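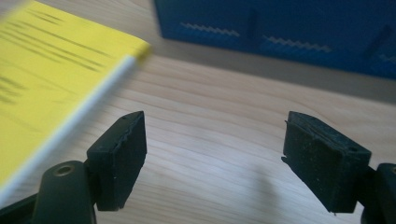
Arnby Desk File, three slots, blue plastic

Desk files all promise the same thing, and most of them lean, slide or split within a year. The Arnby is a plain one, and we took it on without much hope. It is molded plastic with panels full of small openings, and it goes on any table you like, light wood in our case, with something yellow and flat going past it in a blur and the blue plastic staying put at the back. There is no assembly and no hardware. The maker's leaflet calls it a "workspace system." It is a box with slots.

Price: 40
Color: blue only
Slots: three, upright
Warranty: 2 years, on cracks in the plastic
Ships: Monday, if ordered by noon on Friday
Sold singly. The maker's carton price starts at 7, and we don't pass it on for fewer.

What the maker claims

Arnby says the file holds "anything you read." We doubt that. It was drawn up for magazines, which are thin and floppy and want a wall to lean on. Put magazines in it and it does the job. Catalogs are fine too.
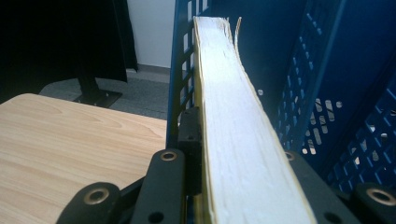 Thick books are where we'd slow down before ordering. A slot has a fixed width, and the leaflet gives it with no word on what happens when the spine is wider than that. Take a fat paperback and look at it from the page side - a white block of sheets with a thin yellowish border down both long edges, one loose sheet already curling away near the end. A book like that needs to go in straight. Push it in crooked and any loose sheet will catch on the divider and fold. Measure your thickest book before you order, and measure it at the fattest part.

Tormod Sandberg, who does our buying, wanted the listing to say "fits all paperbacks." It doesn't say that, and it won't until somebody shows us.

About the openings

The maker says the perforated sides let air move around your papers. Maybe. We have never had a customer ask for more air around a phone bill. What the holes do for certain is let dust through, and they are a nuisance to wipe. Use a soft brush. The same pattern is on the floor of each slot, so a dropped paper clip may or may not stay where you dropped it.
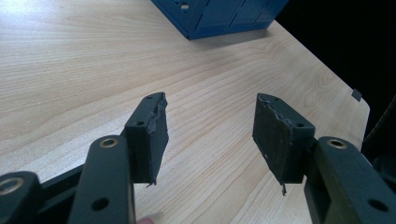
Footprint gets left out of most listings, and it is the first thing we'd ask. The file stands flat, with no feet that we'd call feet. Set it well back and you keep the front of the table for working. On a streaky pale wood top with a rounded edge it leaves a good stretch of bare surface in front, and all the blue does back there is throw a faint gray shadow. On a narrow shelf it's another matter, and we'd look at the Rirkus, which has a single slot and costs less.

Loading it

Start with the heaviest item and put it in an end slot. Spine out if you want to read titles, pages out if you don't care. Leave some slack in every slot. A packed slot is hard to pull from, and people then yank, and that is how the panels on these things end up cracked.
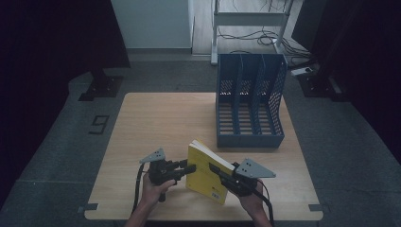

Two hands are better than one for anything thick. Hold it upright over the slot, line it up and let it down slowly. Dropping it in from a height is not covered by the warranty, and yes, the leaflet has a line about that.

How it compares

The Hedlund wire file is stronger but marks soft covers. The Jindoment cardboard set is cheap and looks it, and it won't survive a spilled coffee. The Arnby sits between them. The leaflet says it has been tested for 2000 insertions, without saying what was inserted, so give that number as much weight as you like.

Returns accepted unused, with the leaflet. Buyer pays postage.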